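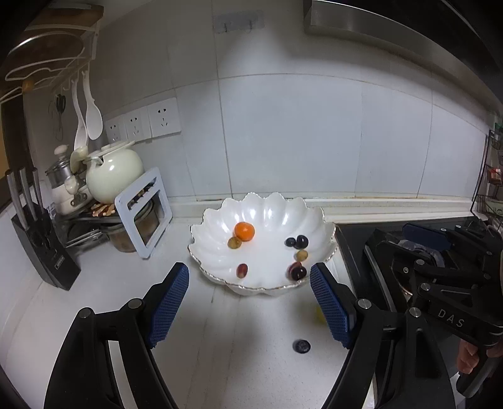
Putting a question to your town council is easier than most people think, and if you've lived in Tristumstead for any length of time you've probably got one saved up (mine was the footbridge on Nistor Road, and I'd been grumbling about it to my poor neighbours for two winters before I did anything). I wrote my first one at the kitchen counter, and I still tell people to start that way, with a cuppa and a bowl of fruit within reach, a mandarin and a few grapes being much kinder to the paperwork than toast and jam. Give yourself a whole evening for it and don't try to be clever!

Step 1. Pick one thing. I know, you've got a list, we all have, but the mayor can only answer one question properly in the time you're given. Choose the one you'd still care about in June.

Step 2. Check that it belongs to the council. Footpaths, parks, parking, rubbish collection and the library all do. Highways and hospitals don't, and you'll be sent away very politely. If you're not sure, ring the town office and ask for the clerk's desk. Viorica Radu was wonderfully patient with me when I rang about a drain that belonged to somebody else entirely.

Step 3. Write it down as a question. Our form allows 162 words, counting your greeting, so "Dear Mayor and Councillors" uses up four of them before you've begun. Say where the problem is, say what you'd like to know, and finish with a question mark. My first draft was mostly a speech with a question hiding at the end, and Kadir Kılıçarslan across the road crossed out nearly all of it (he was right, bless him).

Step 4. Hand it in at least 5 days before the meeting. You can email it or drop it through the slot at the town hall. Ask for a receipt either way and keep it somewhere you'll find it again.

Step 5. Turn up a little early. Public question time opens the meeting and lasts 30 minutes, and questions are taken in the order they came in. Read yours slowly, exactly as you wrote it. You're allowed one follow-up, so have a short one ready on the back of the page.

Step 6. If you're told the answer will come in writing, ask for a date, and jot down who promised it. Mine came by post, two pages long, with the repair schedule stapled on behind.

Vaida Koppel
Updated 26 September 2022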